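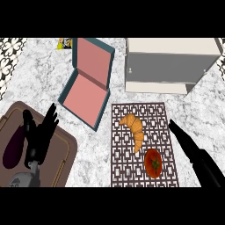
Sun-ja Tak
Kitchen and home reviewer

I've been using the Rarnden bench scraper since March, and I'm a bit in love with it. It's a flat steel blade with a rolled handle, it cost me 20 dollars at the markets, and it has pushed three other tools into the back of the drawer.

I bought it for pizza dough. My dough is wet and bad-tempered, and I used to pick it off the marble with my fingers and swear a lot. With the Rarnden you slide under the edge, give it a quarter turn and the whole lot comes up in one go — no extra flour, no torn bits. Dividing is even better! The blade goes straight down through a big batch and the balls keep their shape.

Then I started using it for everything else. Chopped onions go from board to pan in one scoop. Cold butter for scones gets cut in without warming it up in my hands. It squares off a slab of brownie beautifully, and it's my favourite thing for scraping up dried flour at the end of the night.

A couple of grumbles. The ruler marks along the blade are very faint, and I have to tilt it to the light to read them. The corners are sharper than they look, so go gently on timber boards. My neighbour Godfrey Masanja has the Zetard, which has a fatter rubber grip and is kinder on sore wrists, but it flexes when you lean on it and dough gets stuck in the join (he still likes his better, and we've agreed to leave it there).

Mine goes through the dishwasher most nights and hasn't got a spot of rust on it. I've just ordered 2 more, one for my sister and one for the caravan.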